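What We Read When We Are Thirsty: Promises on Drink Packaging and the People Who Buy Them

Project report, Consumer Studies, second year
Zakhar Marchuk
15 January 2018

Why I chose this subject

My grandmother kept a shop in Ondham for most of her working life, and she used to say she could tell what a person would buy by how long they stood with the fridge door open. I spent many of my summers behind her counter and I suppose this project started there, although I didn't know it then. When our class was asked to pick something from daily life and look at it closely, I thought of that fridge, and of all the small print inside it that went past me every day without my reading any of it.

My question was a simple one. Do people my age read the words on a drink before they buy it, and if they do, which words? I also wanted to know whether a promise about the body (more energy, less fat, better sleep) matters more to them than flavor or price.

How I went about it

I handed out a two-page questionnaire at the Direll campus and got 56 of them back, which pleased me very much, as I had been warned to expect far fewer. I then sat down with 9 of the students for a longer talk, usually over lunch, and asked them to tell me about the last cold drink they had bought. I let these talks wander a bit. Some of the best things came out when we were supposed to be finished and putting our coats on.

I had hoped to include a second shop, the Yüksel grocery by the bus station, and the owner was very kind about it, but we could not find a time before the holidays. I would still like to go back in April.
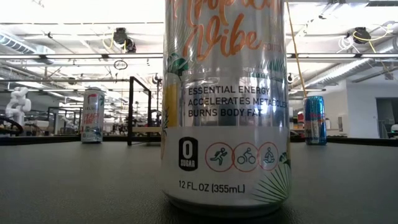 Flavor came first by a long way in the questionnaires, and price came second. Hardly anyone ticked "health claims" as a reason for buying, and if I had stopped there I would have had a very short report! The lunch talks told a different story. People who had ticked only "flavor" would describe a drink to me and bring in the claims without noticing - "it's the light one," or "it's the one that wakes you up." I think this has a lot to do with how the words are laid out. "Vibe" in big orange brush lettering gets read as a mood, and there are palm fronds and a golden yellow fruit to go with it, while "ACCELERATES METABOLISM" and "BURNS BODY FAT" sit in plain dark capitals on a shiny silver band. One student told me the lettering was for fun and the capitals were "for the facts," and she said it as if everybody knew this already.

I asked her what metabolism meant, and she laughed and said it was something you want to go faster. I am not making fun of her, as I had to look it up myself before writing the questionnaire, and my own first explanation was wrong. Of all the people I talked with, only two gave an answer our biology teacher would have accepted. The others still felt it was a good word to have on a drink.

A made-up drink

For the last part I invented a drink called Fernanex and wrote two labels for it by hand. The first said "lemon and mint, lightly sparkling." The second said the same, and under it "supports your active day." I showed one or the other to each person at lunch and asked what they would expect to pay. My group was much too small to prove anything about the prices, so I have left them out, but the comments were interesting. The second label was called "sporty" and "probably less sugar," and I had written nothing about sugar on either one.

What I would do differently

My questionnaire asked people for their reasons, and I now think people are not very good at knowing their reasons, me included. Next time I would stand near the fridge (with permission) and simply watch for a while before asking anything. I would also talk to some older shoppers. My grandmother, who read a draft of this at her kitchen table, thinks they read the labels even less and only hold them farther away.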